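Courses > Textile Care > TC 7 > Week 4 handout

Home Syllabus Handouts Labs Contact

This site uses cookies to remember your settings. Accept / Decline

TC 7: Care of Washable Textiles
Week 4: Water, soil and detergent
Instructor: Gisela Sosa
Lab: Wekesa Nzioka

Read this before lab. The fiber chart from Week 2 is assumed. If you missed it, get a copy from Wekesa.

1. What soil is

Soil means anything on the fabric that was not put there by the manufacturer. For this course we sort it by what removes it.

Water-soluble soil: salt, sugar, most sweat. Plain water takes it out, given time.

Oily soil: body oil, cooking fat, lotion, motor grease. Needs a surfactant. Warmer water helps when the fiber allows it.

Particulate soil: clay, soot, dust. It sits between the yarns and has to be worked loose and then kept from settling again.

Protein soil: blood, egg, milk, grass in part. Start cool. Hot water sets it. Enzymes break it down, but they are slow, so soak first.

Most real stains are mixed. Gravy is fat, protein and starch. Treat the protein part first, then the fat.

2. What a surfactant does

A surfactant molecule has one end that is drawn to water and one end that is drawn to oil. The oil ends gather on the greasy soil, the water ends face out, and the droplet lifts off the fiber and stays suspended. Too little detergent and the soil goes back on the cloth, which shows up as graying over many washes. Too much and the rinse cannot clear it. Towels that feel stiff or slick often have detergent left in them.

Suds are not a measure of cleaning. High-efficiency detergents are made to suds less.

3. Hard water

Hardness comes from dissolved calcium and magnesium. These tie up part of the detergent before it reaches the soil. Soap reacts with them and leaves a film; synthetic detergents are less affected, though you still need more of them. Builders such as zeolites and citrates are added to the formula to deal with hardness.

The tap water in our lab tested at 164 parts per million in February. By the scale in your text that is hard. Use the hard-water dose on all lab loads unless the sheet says otherwise.

4. Mechanical action

Rubbing, flexing and falling all move water through the cloth. In a front loader the drum turns on a horizontal or slightly tilted axis. Paddles on the drum wall carry the load up, and it drops back into a small amount of water. Water and loose soil leave through the perforations. A packed drum has no room for the drop, so the load rolls in one lump and cleans badly. Leave a hand's width at the top.

Delicate cycles cut the action by turning the drum less often and at lower speed. Wool felts from movement as much as from heat, so a cold wash on a normal cycle can still ruin a sweater. 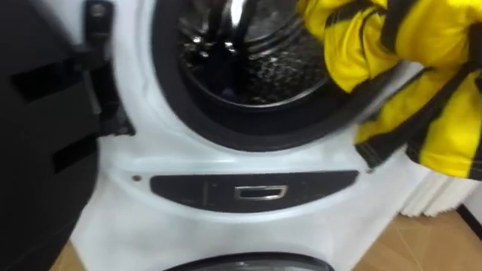 5. Lab work

Swatches are cotton, polyester and a blend, each marked with cooking oil, clay and milk. Pairs for this lab: Sarla Solanki with Lalit Dixit, Urmila Dixit with Wekesa. Everyone else keeps last week's partner.

Soak the milk swatches in cool water for 24 minutes. Measure detergent into 1000 mL of water and stir until clear. Wash, rinse twice, dry flat. Grade each swatch against the gray scale and write down the number before you compare with your partner.

Lab reports are due November 9, 2022. Put the water hardness and the dose at the top of the page. Reports without the dose will be returned.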